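Forum: Manipulation / Software and Control
Thread: Policy picks the wrong object when the gripper starts high and to the right
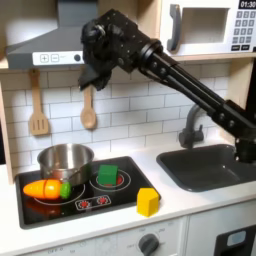

Post 1
gantry_gus
Joined: March 2022

Setup first, question after.

Small arm on a toy kitchen, parallel gripper, one fixed camera looking at the counter plus a wrist camera. The policy is a transformer that predicts action chunks from both images, joint positions and a short text instruction. I train with our in-house tool (Wistell) and run the inference server on a desktop next to the arm. Control runs at 40 Hz and the policy sends a new chunk every 400 ms.

Objects on the counter are a carrot, a green cube and a yellow block, with a saucepan on the back-left burner. The instruction is "put the yellow block in the pot". The training set is 726 teleoperated episodes, mixed across the objects.

From the normal home pose it does fine. When I start it high, up near the microwave as in the photo above, it goes for the green cube in a large share of runs. The instruction string is the same, and I checked that it reaches the model. The cube is on the back-right burner and the yellow block is on the counter to the right of the stovetop, so they aren't on top of each other.

Things I have tried:
– Rewording the instruction. No change.
– Turning off the wrist camera at inference. Worse everywhere, as expected.
– A shorter execution horizon, so it replans more often. It hesitates more and then goes to the cube anyway.

Has anyone seen the start pose override the language like this?

Post 2
Ketness_mod

Moved from Hardware to Software and Control. Please post the inference config if you can.

Post 3
slowloop

Yes, seen it many times. Your demos probably all start from home, and the direction of the first move carries most of the information about which object gets picked. The model learns "if the arm is here and moving this way, then cube". Text is a weak signal next to that. Start somewhere new and it falls back on whatever trajectory is nearest in joint space.

Quick test: zero out the joint position input and run from the high start. If it goes to the right object more often, you have your answer.

Post 4
pallet_nine

I'd look at perception before blaming proprioception. In that shot the gripper and the links take up a lot of the view on the right side. The links cross in front of the faucet and the gripper covers part of the microwave. The yellow block is clear in that frame, fine, but what happens on the way down? The arm has to come down on that side. If the block disappears behind a link for half a second while you're replanning every 400 ms, the policy gets a frame with a green cube and no yellow block and commits to the cube.

Also, what does the wrist camera see from up there? If it's mostly backsplash, it has nothing to work with.

Post 5
gantry_gus

Config, as requested:

chunk length: 40 steps
executed before replanning: 16 steps
observation history: 2 frames
image crop: center, with random shift in training
state input: joint positions plus gripper opening, normalized per joint
text encoder: frozen

Wrist view from the high start is nearly all white tile with the edge of a utensil in it. So pallet_nine is right about that part.

I'll try slowloop's test tonight.

Post 6
slowloop

Set it to the training mean if you don't have state dropout. Raw zeros only work if your normalization is centered. If it isn't, you'll be feeding it a pose it has never seen and the result won't tell you anything.

Post 7
tomafan

Are you using a planner at all, or is the policy doing everything? I would not let a learned policy handle the free-space part of the motion. Use a plain joint-space planner to get to a pregrasp region and hand over to the policy there. The Toma package has a handover node that does this and it's not much code. Then the start pose stops mattering.

Post 8
pallet_nine

That only moves the problem. To plan to a pregrasp region you need to know where the block is, so now you need a detector and a calibrated camera, and whatever picks the object is your detector. At that point you have a classical pipeline with a learned grasp at the end.

Post 9
tomafan

Which works. I don't see the complaint. Color segmentation would find all three objects on that white counter and black stovetop with very little effort.

Post 10
pallet_nine

The red center glow on the burner and the orange carrot would give you trouble as soon as you moved the carrot onto the wrong spot. And the next task is going to be the spatula, which is wood, near a wood panel. I've maintained one of those color threshold files. Every new object means another afternoon.

If the goal is to get one task running by Friday, your way is fine. If the goal is a language-conditioned policy, it avoids the thing being tested.

Post 11
gantry_gus

It's the second one. The point of the project is to see how far the instruction gets us with no detector. I do have a planner for returning home between runs, so the handover is possible, but I'd like to keep it as a fallback.

Results from the state test. I replaced joint positions with the training mean and left gripper opening alone. From the high start it now heads to the yellow block in most runs. It is also clumsy at the end: it closes early and pushes the block along the counter. From home it picks the right object as before, with the same clumsy finish.

So the state input is pulling it toward the cube, but it needs state for the grasp.

Post 12
slowloop

That's the usual pattern. Two fixes that have worked for me:

1. State dropout in training. Mask the whole joint vector on a portion of samples and keep it on the rest. Don't mask joints one at a time, the model just recovers the missing one from the others.

2. More start poses in the data. You don't need full demos. Record short segments from random poses to just above each object and mix them in. Make sure every start pose is paired with every object, otherwise you build the same shortcut again in a new place.

The second one matters more. I'd look through your 726 episodes and plot the first ten steps, colored by target object. I expect the cube ones fan out higher than the others.

Post 13
hexwrench

Agree on the plot. We had the same thing on our Zarnside rig, and the cause was one operator who liked to lift the arm before going to the far burner. All the high poses in the set belonged to one object. The model had learned the operator.

Post 14
gantry_gus

Made the plot. Almost every episode that passes through the region near the microwave has the green cube as target. It's on a back burner, and whoever was driving went up and over to get there. The yellow block episodes stay low and come in from the side.

So it's the data. I don't think occlusion is the main cause, though I haven't ruled it out.

Post 15
pallet_nine

I'd still check it. Save the camera frames at each replan, find the ones where it changes its mind, and see if the block is visible in them. Your logs should let you do it offline. A history of 2 frames won't carry you through an occlusion of any length.

Post 16
gantry_gus

Fair. I went through the frames from the failed runs. In most of them the block is in plain view when it turns toward the cube. There are a few where a link covers it, and those fail too, so the two problems overlap a bit. I'll try a longer history after the data fix, one change at a time.

Post 17
tomafan

One more vote for logging the predicted chunk endpoints at each replan. Project them into the fixed camera image and draw them. You can see the moment it switches targets without scrubbing video. The viewer in Toma does this from a plain log file, no need to use the rest of it.

Post 18
gantry_gus

Will do, that would have saved me an evening.

Plan for now: record short approach segments from random starts, balanced across the three objects, then retrain with state dropout. Same test from the high start, same instruction. I'm keeping the carrot, cube and block where they are for the first round so I can compare with the old runs, then I'll swap the cube and the block.

Post 19
hexwrench

Do the swap early. If it goes to the back-right burner no matter what is sitting on it, you've got a position bias too, and the first comparison won't show it.

Post 20
gantry_gus

Good point. Ran the swap on the old checkpoint just now, from the high start, asking for the green cube. It went to the burner and tried to pick up the yellow block. Adding object positions to the list of things to shuffle in the new recordings.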